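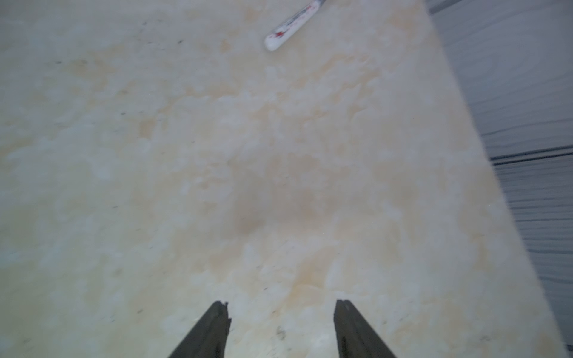 White marker on a cream mottled surface.

Permanent marker on a cream benchtop – what lifts it without dulling the finish?
Posted by Kenna Lamont

We're renting and I wrote on a box label that bled through onto the kitchen bench. It's a pale marbled laminate, 12 years old going by the sticker under the sink. Dish soap did nothing. I have a bottle of Brimach spray cleaner but the label says not for coloured surfaces, and I don't know if cream counts. Final inspection is in October and I'd like the bond back.

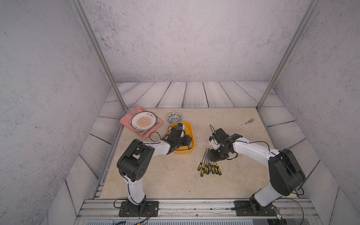 Geelong, Saturday, August 23, 2025

Bautista Riquelme
Use isopropyl alcohol from the chemist. Put a little on a white cotton cloth, hold it on the mark for a few seconds, then wipe in one direction. Fold to a clean part of the cloth and go again. Don't pour it on the bench, and keep it away from the joins, where it can get under the edge. Rinse with warm water and dry it off. If there's still a grey shadow, make a paste of bicarb and water and rub very lightly with a fingertip. Try it behind the kettle first – bicarb will take the shine off some gloss finishes.

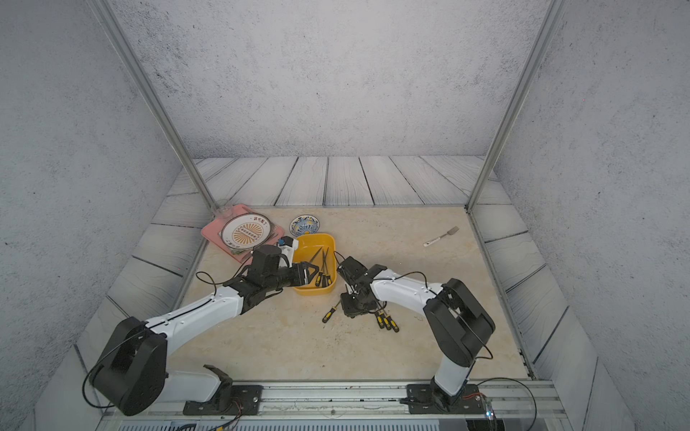 Other replies (2)

cultus_224
toothpaste. worked on my desk

Marg in Ballarat
I wouldn't use toothpaste on gloss, it's gritty and you'll see a dull patch when the light's on it. Same goes for the green side of a sponge. Metho does the same job as the isopropyl and you probably have some in the laundry. Open a window.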